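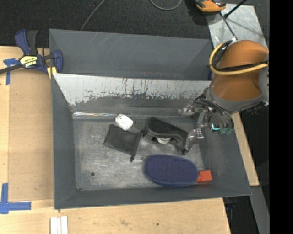 Photo: Dalilum Media Library

Section 5. Storing and Taking Flesus Algae Oil Capsules

Read this section before opening the bottle. It applies to the 16-week and 47-week supply packs of Flesus capsules. Owners of the Polat liquid should refer to Section 6.

5.1 Before first use

1. Check that the inner seal is whole. If it is torn or missing, return the bottle to the place of purchase.
2. Write the date of opening in the space on the label.
3. Leave the small drying packet in the bottle. It must not be eaten.
4. Compare the ingredient list with any known allergies.

Note: Each capsule supplies 200 mg of DHA. The shell contains modified starch and glycerin.

5.2 Daily use

1. Take one capsule a day with a full glass of water.
2. Take the capsule during a meal that contains some fat. A light breakfast of dry toast is not sufficient.
3. Swallow the capsule whole. Persons who have difficulty swallowing should use the Polat liquid and its measuring spoon.
4. If a day is missed, continue with one capsule the next day. Do not double the amount.

Caution: Persons who take blood-thinning medicine, who are pregnant or nursing, or who expect to have surgery should speak with a doctor before starting any omega-3 supplement.

5.3 Storage

1. Close the cap firmly after each use.
2. Keep the bottle in a cupboard away from the stove and direct sunlight. Refrigeration is permitted — freezing is not.
3. Do not move capsules to the Vokach weekly organizer more than seven days ahead.
4. Discard capsules that are stuck together, leaking or strong in odor.

Note: A mild marine smell on opening is normal for algae oil.

Caution: Keep out of the reach of children. If a child swallows several capsules, contact a poison control center and have the bottle at hand.

5.4 Reordering

The lot number is printed on the base of the bottle. Quote it in full when contacting Dalilum customer service.

Section 5 last revised May 4, 2024. Replaces the April edition.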